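Goodwin Armchair by Foria: Review After Four Months

May 11, 2024

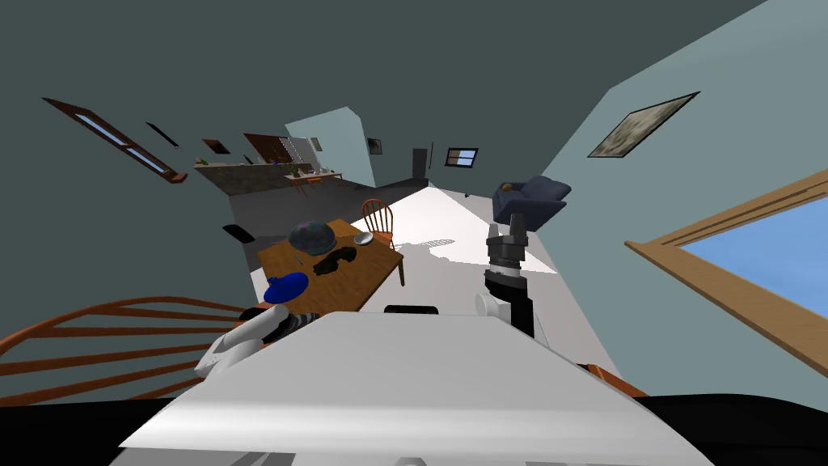 I bought the Goodwin in January to replace a recliner that had lost its footrest. I wanted a chair for reading, with arms low enough to rest a book on and a seat I could get out of without rocking forward twice. I paid full price at the Drurbridge store and nobody at Foria knows I am writing this.

Delivery and assembly

The chair came in one box, with the legs and hardware zipped into a pocket under the seat. Delivery to the door was included. Getting it up the stairs was not, and my neighbor Pascual Maldonado took the other end. The box is wider than it looks on the website. We had to turn it on its side to get past the landing.

Assembly took 30 minutes. The legs screw into metal plates and the back slides down onto two brackets. The instructions are drawings only, and the drawing for the back is wrong. It shows the brackets facing out. They face in. If the back stops halfway down, lift it off and check that before you push harder. Foria's help line told me the sheet was being reprinted.

The hex key in the bag is soft. Mine had rounded off by the third leg and I finished with one of my own.

Seat and back

The seat was firm for the first few weeks, firmer than the one in the store, which had obviously been sat in all day. By March it had softened to where I like it. There is a slight dip on the left side, where I sit with one leg up. Flipping the cushion fixes this, but the cover has piping on the top edge only, so the flipped side looks a little unfinished.

The back is the best part. It comes up high enough to lean your head on if you are under six feet, and it doesn't push your shoulders forward. I have read for two hours at a stretch without getting up to move around. My brother-in-law is six foot three and said the top edge hit him at the base of the skull. He would want a pillow.

The arms are rounded. A hardcover will sit there open. A mug will too, but I wouldn't trust it with children in the house.

Fabric

I chose the dark blue Sotemach weave over the velvet. It is rated at 30,000 rubs in the catalog, and I have no way of checking that. What I can say is that coffee came out with dish soap and cold water, and the dog's hair comes off with a damp rubber glove. The weave does snag. There are two pulled threads on the front of the right arm, both from a watch band.

Mairéad Daly, who reupholstered my dining chairs, had a look at it when she came by. She said the seams were straight and well finished, and that the dust cover underneath was stapled on thin and would probably be the first thing to go. So far it is fine.

Noise

A creak started in February when I leaned back and to the right. Tightening the rear legs a quarter turn stopped it - it has come back once since. I now check all four legs when I vacuum.

Price

It is not a cheap chair. The Drurbridge store has a floor model marked down now and then, and if I were buying again I would ask about that first, especially with the seat already broken in. The velvet costs more and I can't see the point of it in a room that gets daily use.

Would I buy it again? Yes, in the same fabric. I would take the felt pads off the legs before using it on carpet, though. They bunch up and the chair starts to walk backward.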